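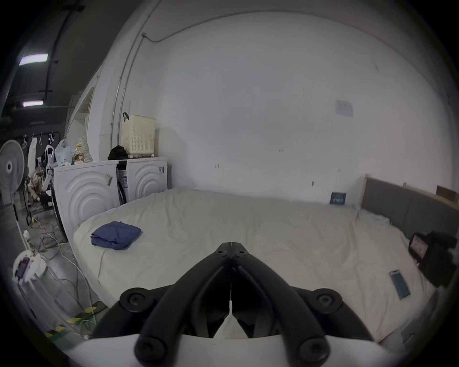
*Abends, kurz nach elf: Bett, zwei Waschmaschinen, Greifer.*

Der Greifer von Midix kam mit einem Heft, auf dessen erster Seite »Glückwunsch, Sie haben Hände« stand. Daiane Furtado besaß schon welche, aber die Zeitschrift zahlte für den Test, und die Miete war im November nicht kleiner geworden.

Das Paket hieß Rilia Heim. Man führte den Greifer von Hand durch die Wohnung, legte Wäsche zusammen, strich Laken glatt, und nach 72 Vorführungen sollte das Gerät wissen, wie man lebte. Daiane hielt das für ehrgeizig. Sie wusste es selbst erst seit etwa zwei Jahren.

»Fangen Sie mit etwas Leichtem an«, sagte die Dame von der Hotline.

»Ich habe ein blaues Tuch.«

»Blau ist gut.«

Also das Tuch. Daiane drückte, die schwarzen Finger schlossen sich, und sie legte Kante auf Kante, so feierlich, wie man sonst nur faltet, wenn die Schwiegermutter zusieht. Das Laken darunter blieb zerknittert. Auf dem Telefon am Bettrand erschien die Bewertung: Sorgfalt hoch, Tempo bedenklich.

Sie rief wieder an.

»Bedenklich für wen?«

»Der Vergleichswert stammt von Herrn Ofori«, sagte die Dame. »Der faltet sehr schnell.«

»Und ordentlich?«

In der Leitung raschelte Papier.

»Das erheben wir nicht.«

Daiane notierte für ihren Artikel: Verarbeitung solide, Kundendienst offen. Dann faltete sie das Tuch auseinander und begann mit Vorführung 2.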